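工位还在，活儿换了

Alasis的客服后台设在一栋旧办公楼的四层，电梯到三层就停了，剩下一层要走上去。七月里楼道闷热，早班的人八点半陆续进门，先开窗，再开电脑。

两年前这里处理的全是退货单。顾客在网上填一张表，写明买了什么、哪里不满意，附上照片，单子便落到某个人的队列里。这个人要打开订单系统核对购买日期，再打开仓库系统看货号，然后翻一份三十多页的规则，决定退款、换货还是驳回，最后把结果抄进第三个系统。熟手一天能做50单，新人做到一半就算不错。

现在大部分单子不经人手。公司买了一套叫Oseck的流程软件，夜里自动跑，早上大家上班时，能判的已经判完，剩下的按原因分好类，等人来看。上个月进来3623单，其中1914单由软件直接办结，其余转给了人。

“听上去像是活少了一半，”组长莱萨·奥兰达（Raíssa Holanda）说，“可留下来的都是难的。以前十单里有七单闭着眼也能做，做着做着还能歇口气。现在打开每一单都得想。”

她说的难单，有的是照片和文字对不上，有的是顾客把两件东西写在一张表里，还有的是规则里根本没写。一位顾客把收到的台灯转送给了母亲，母亲要换颜色，购买人的账号已经注销。软件给这张单子标了“信息不足”，退了回来。奥兰达打了两通电话，当天下午办好了。
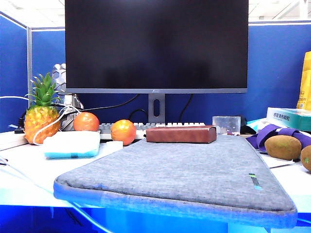
工位的样子变化不大，隔断没拆，桌子也没换。软件上线前，行政曾提出改成不固定座位，说坐班的时间会减少，桌子可以轮着用，组里多数人反对，这件事就搁下了。桌上于是照旧什么都有：黑着屏的显示器前面，键盘被挡住一截，跟前放着两个橘子模样的水果，右手边是猕猴桃和一条紫色带子，左边立着一只假菠萝，灰色毛毡电脑包平铺在桌沿。奥兰达觉得座位固定有实际的好处，难单常常要隔着蓝色隔断问一句“这种你碰到过没有”，大家知道谁坐在哪儿，也知道谁懂哪一类货。

变化更多在时间上。从前按件计奖，多做一单就多一点钱，午饭有人在桌前吃。难单多起来之后，件数掉得厉害，头两个月组里的奖金普遍缩水，走了两个人。公司后来改了算法，按单子的类别计分，涉及电话沟通的再加分。大家对新算法的意见也不小，主要是类别由软件来定，定错了要自己申诉，申诉又得填表。

热尔瓦西奥·佩肖托（Gervásio Peixoto）在这里做了十一年，如今有一半时间不处理退货，改做“校规则”。每天上午，他从软件办结的单子里抽出一批，逐张看判得对不对。看到错的，就写明错在哪里，交给负责维护的Stenow公司。他给记者翻了自己的记录本，纸质的，每页画四栏，最后一栏写修改日期，有不少还空着。

“有一阵子它把所有写了‘有味道’的单子都当成食品变质，”佩肖托说，“买鞋的人也说有味道，买书架的也说有味道。它全给退了款。”这个毛病从发现到改好用了十九天。其间夜里照跑，他每天早上手工把这一类挑出来。

他的职位名称没有变，工资涨了一级。他认为涨得不够，理由是现在出了错先来问他。从前一个人判错一单，影响的是一位顾客；规则写错一条，一晚上能错几百单。他向公司提过，要给这份工作单独定岗，答复是下半年再议。

新人怎么带，也是摆在眼前的麻烦。以往新来的先做两个月简单单子，熟悉货号和规则，再慢慢接难的。简单的单子归了软件，这一段路就没有了。今年春天来的四个人，第一周就碰上要打电话的单子，有人在卫生间里哭过。奥兰达后来想了个办法，每天从软件已办结的单子里调出二十张，遮住结果，让新人自己判一遍，再和软件的结论对照。判得不一样的，拿到佩肖托那里去讲。

这个做法占用工时，不计分。她向上面申请过把练习也算进去，目前批下来的是每天四十分钟。

公司方面的计划是年底前把换货也交给软件，接着是发票补开。发票那一块现在由隔壁的Ilie小组负责，六个人，其中三个已经被安排过来跟着佩肖托学看记录。他们每天上午十点过来，各自带一把椅子，坐在过道里。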